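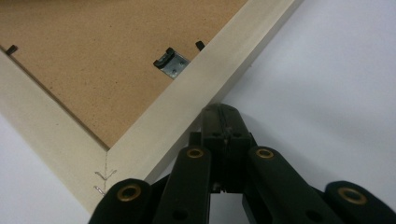

A **picture frame back** is the side of a frame that faces the wall, together with the panel and small fittings that keep the picture snugly in place. It gets far less attention than the front, which is a pity, as a good deal of the frame's real work goes on there! The panel is very often hardboard, a tan, speckled sheet with a fine grain, and it is kept from falling out by retaining tabs, such as the small black ones that reach from the pale wooden moulding over the edge of the backing. A metal hanging bracket may be riveted to the panel itself, close to one side.

## Corners

Wooden frames are usually mitered, meaning that each strip is cut at an angle so the two ends meet in a clean seam. Glue does part of the job, and metal fasteners driven across the seam from behind do the rest. Some framers, among them the old Rullberg workshop in Lestell, liked to set 2 at every corner, one of them bent into a shallow V.

## Opening and closing

Flexible tabs can be bent up by hand or with a blunt knife, and they will put up with this a fair number of times before they snap. Antigoni Konstantinidis, in her cheerful handbook for home framers, suggests laying the frame face down on a clean, soft cloth and lifting the tabs only as far as the panel needs to slide free.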